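Section 4: Setting Up Your Voltico Plug-In Timer

Welcome to the fun part! Once your timer is set, your lamps will come on by themselves on gloomy December afternoons, and you may find yourself wanting a second timer for the porch. Setting one program takes a few minutes. Have the timer, a lamp and a clock you trust close at hand.

Before you start

Charge the timer first. Plug it straight into a wall outlet and leave it there for 12 hours so the backup battery can fill up. If the display is blank or shows odd characters after that, press RESET with the tip of a pencil.

CAUTION: Use the timer indoors only. Do not plug it into an extension cord, a power strip or another timer.

CAUTION: The timer is rated for lamps up to 100 watts. Do not use it with heaters, irons or anything that could be dangerous if it switched on in an empty room.

4.1 Setting the clock

1. Hold down CLOCK. Keep it held until you finish step 3.
2. Press DAY until today's day shows at the top of the display.
3. Press HOUR, then MIN, to match your clock.
4. Let go of CLOCK. The colon starts blinking, and you're in business!

Note: The clock runs in 24-hour time out of the box, so 7 p.m. shows as 19. To change to a.m. and p.m., press CLOCK and DAY together.
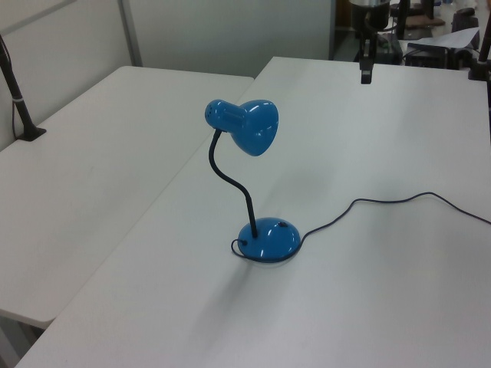 4.2 Choosing and connecting a lamp

The timer works by cutting the power at the outlet and giving it back, so the lamp you choose has to come on by itself when power returns. Touch lamps and most lamps with a remote won't do that. A plain on/off switch is perfect, like the small dark one on the base of the blue gooseneck lamp, and you simply leave it in the ON position for good. Check the bulb, too: if it says "not for use with timers," swap it for one that doesn't.

1. Turn the lamp off at its own switch.
2. Plug the lamp into the timer, and the timer into the wall.
3. Turn the lamp's switch to ON. The lamp may stay dark for now.
4. Press MODE until the display reads ON. The lamp should light.
5. Press MODE again until it reads AUTO.

4.3 Your first program

1. Press PROG. The display shows "1 ON."
2. Set the days and time with DAY, HOUR and MIN.
3. Press PROG again for "1 OFF" and set the time the lamp should go out.
4. Press CLOCK to save.

Note: If you leave the buttons alone for 58 seconds, the timer goes back to the clock without saving.

For vacation settings, go to Section 5.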